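Softwareentwickler (w/m/d) Robotik – Regelung, Wahrnehmung, Planung

Futum, Team Manipulation
Vollzeit, unbefristet, Eintritt ab Dezember oder nach Absprache
Stand der Ausschreibung: 28. August 2023

Wer in den letzten Jahren Stellenanzeigen aus der Robotik gelesen hat, kennt den Ton. Der universelle Haushaltsroboter ist fast fertig, es fehlt noch ein kluger Kopf, der den letzten Schliff gibt. Wir suchen auch kluge Köpfe, aber bei uns ist nichts fast fertig. Wir schreiben Software, mit der ein Arm Alltagsgegenstände von einem Tisch aufnimmt und wieder ablegt, und wir sind nach zwei Jahren an einem Punkt, an dem wir ziemlich genau wissen, was davon nicht funktioniert.

Transparente Gegenstände gehören dazu. Dünne Folie ebenso. Unsere Tiefenschätzung liefert bei Glas gern selbstbewusste Werte für die Tischplatte dahinter, und der Greifplaner glaubt ihr. Gegenlicht macht die Sache schlimmer. Dass in Veröffentlichungen zu diesem Thema oft mattschwarze Hintergründe und gleichmäßige Beleuchtung vorkommen, halten wir für keinen Zufall.

Wir haben eine Reihe von Ansätzen ausprobiert, darunter auch gelernte Verfahren von Anfang bis Ende. Manche davon sind gut. Keiner war so gut wie die Folien, mit denen er uns vorgestellt wurde. Wer sich bewirbt, sollte mit diesem Satz leben können, egal auf welcher Seite der Debatte er oder sie steht.

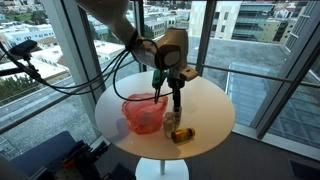 Waldemar Urbańczyk

Auf dem Tisch stehen bei uns Dinge wie ein kleines Klarglas, eine rötliche Plastiktüte oder ein gelbes Tablettenfläschchen, das auf der Seite liegt. Für Menschen ist das keine Aufgabe. Für unsere Software sind es drei verschiedene Probleme, und die Tüte ist das unangenehmste, denn ihre Form ist nach dem Anfassen eine andere als in der Planung. Die Fensterfront hinter dem runden weißen Tisch lassen wir bewusst unverhängt. Ein Greifverfahren, das nur bei heruntergelassenem Rollo funktioniert, hilft keinem Kunden.

Was Sie tun würden

Sie arbeiten an der Schicht zwischen Wahrnehmung und Bewegung. Konkret: Segmentierung und Lageschätzung liefern Hypothesen, der Planer macht daraus Greifposen und Bahnen, und dazwischen geht zu viel Information verloren. Unsicherheiten werden an einer Schnittstelle auf eine einzelne Zahl eingedampft, die danach niemand mehr ernst nimmt. Diese Schnittstelle soll neu gebaut werden, und dafür ist die Stelle vor allem da.

Daneben fällt Regelung an. Der Kontakt mit leichten Gegenständen ist bei uns noch zu grob, und die Nachgiebigkeitsregelung hat Parameter, deren Herkunft sich nicht mehr klären lässt. Kabel am Handgelenk kommen im Kollisionsmodell als großzügiger Zylinder vor. Das ist sicher, schließt aber Posen aus, die wir gern hätten.

Und Werkzeuge. Unser Auswertungsprogramm heißt Zivley und war einmal ein Skript für einen Nachmittag. Inzwischen hängt die Hälfte aller Entscheidungen daran. Ein Testlauf umfasst 216 Greifversuche mit festgelegten Startanordnungen, und jede Änderung am Planer muss da durch, bevor sie in den Hauptzweig kommt. Das dauert, und es nervt. Vorschläge, wie man die Zahl senkt, ohne sich selbst zu belügen, nehmen wir gern an. Vorschläge, einfach die Simulation zu nehmen, hatten wir schon.

Was Sie mitbringen sollten

– Sicheres C++ und brauchbares Python, in dieser Reihenfolge
– Erfahrung mit ROS 2 oder einem vergleichbaren System, gern auch mit schlechten Erinnerungen daran
– Bahnplanung, Regelungstechnik oder 3D-Wahrnehmung: eines davon gründlich, ein zweites so weit, dass Sie fremden Code dazu lesen können
– Die Gewohnheit, Fehlversuche anzusehen, bevor Sie Mittelwerte bilden
– Deutsch oder Englisch; im Team wird beides gesprochen, dokumentiert wird auf Englisch

Ein Abschluss in Informatik, Maschinenbau oder Elektrotechnik ist üblich, aber keine Bedingung. Eine Promotion schadet nicht. Veröffentlichungen lesen wir, allerdings fragen wir im Gespräch eher nach den Versuchen, die es nicht in den Text geschafft haben.

Was wir nicht versprechen

Wir versprechen keine Revolution und keine flachen Hierarchien. Es gibt eine Teamleitung, das bin ich, und ich entscheide manchmal falsch. Caroline Okoth verantwortet die Wahrnehmung, Igor Ziółkowski die Planung; mit beiden würden Sie täglich zu tun haben, und die beiden sind sich über die Aufgabenteilung nicht immer einig. Reine Heimarbeit geht nicht. Zwei Tage pro Woche von zu Hause sind in Ordnung, den Rest der Zeit brauchen wir Sie am Arm.

Bezahlt wird nach einer internen Tabelle, die wir vor dem ersten Gespräch zuschicken. Hinzu kommen 900 Euro im Jahr für Fortbildung, über deren Verwendung Sie selbst entscheiden. Für eine große Konferenz reicht das nicht, das wissen wir.

Zum Ablauf

Bitte schicken Sie einen Lebenslauf und einen kurzen Text, höchstens 600 Wörter, über einen Fehler in einem Robotik- oder Regelungssystem, den Sie selbst gesucht haben. Ob Sie ihn gefunden haben, ist zweitrangig. Ein Anschreiben im üblichen Sinn brauchen wir nicht. Texte, die erklären, warum Automatisierung die Welt verändert, überblättern wir.

Danach folgen ein Telefonat mit Caroline oder Igor und ein halber Tag vor Ort. An diesem halben Tag bekommen Sie Aufzeichnungen misslungener Greifversuche und den zugehörigen Code und sagen uns, wo Sie suchen würden. Programmieraufgaben für zu Hause vergeben wir nicht, die Anreise bezahlen wir.

Bewerbungen nimmt Barbara Wysocka in der Personalabteilung entgegen, Stichwort »Zivley«. Fachliche Fragen dürfen vorher direkt an mich gehen, auch skeptische. Wer wissen will, wie hoch unsere Erfolgsquote bei Glas zurzeit ist, bekommt die Zahl genannt, samt der Bedingungen, unter denen sie gemessen wurde.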